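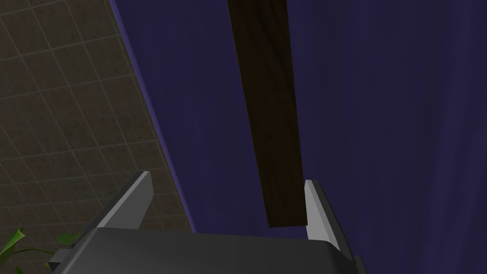
List: sim-demos
Subject: Re: Which episodes count toward the Bamunia set?
Posted: June

Replying to the list because two other groups wrote to me with much the same question.

> We have started recording for the Bamunia set with the wrist view on, as
> the Prirkmont notes ask. Before we go further, can somebody say what you
> want done with the stretches where the gripper is open and nothing is
> being picked up? Our operators have been trimming them out. We also have
> a lot of takes where the arm ends up facing a corner or a plant and has
> to be brought back around. Are those failures? And do you want the room
> textures left on random, or one look for everything?

Please stop trimming. The approach is part of the example. When we trained on the first batch from Astura, the clips all began with the fingers a short way from the object, and the policy had no idea what to do from farther out. It would drive forward in a straight line from wherever it started. Once we put the untrimmed recordings back in, that mostly went away. If you still have the originals, send those and I will drop the short ones.

On the corner and plant takes, keep them if the operator recovers and goes on to finish the task. Mark them "detour" in the notes column. If the operator gave up and reset, mark them "abandoned" and upload them anyway, but to the other folder.

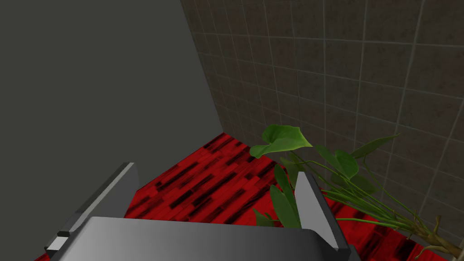
The reason I want the detours is that the wrist view loses the target easily. With a plain wall on one side, tile on the other and leaves between the fingers, the model has very little to go on, and it needs to have seen a person back out of that kind of spot. Of the 62 episodes I reviewed from the last upload, 14 had a detour in them, and I would be happy with a higher share than that.

Two cautions. First, don't stage them. An operator who steers into a corner on purpose moves differently from one who got there by accident, and we don't want the model learning to visit corners. Second, watch for foliage passing through the fingers. The plants have no collision in the current scene files, so an operator can push right through one and not notice. I can live with that in the detours, but please don't let it become the normal path to the object.

Textures: leave them on random. Purple surfaces, red floors, whatever comes up is fine. Change the look between episodes and never during one. The Khương loader reads the scene settings once, at the first step, and if they change later the labels will be wrong for the rest of the file.

A few smaller things while I am writing.

Pauses of up to 5 seconds can stay. Anything longer, split the file at the pause and give both halves the same task name.

The task text should say what the operator was told to do, in the words they were given. Several files have text that was clearly written afterward to match what happened. "Pick up the board" is enough. If the instruction was pick up the board and the operator never got to it, the text still says pick up the board.

Log the gripper opening as a number at every step, even when it doesn't change. I had 16 files with that column blank until the first close, and the loader filled it with zeros - so the model was told the fingers were shut when the video showed them wide open. I have fixed those by hand but would rather not do it again.

I will update the Prirkmont notes to match all this. The page on trimming is out of date and should be ignored until then. If your group has already deleted its originals, write to me off list and we will work out which tasks need to be recorded again.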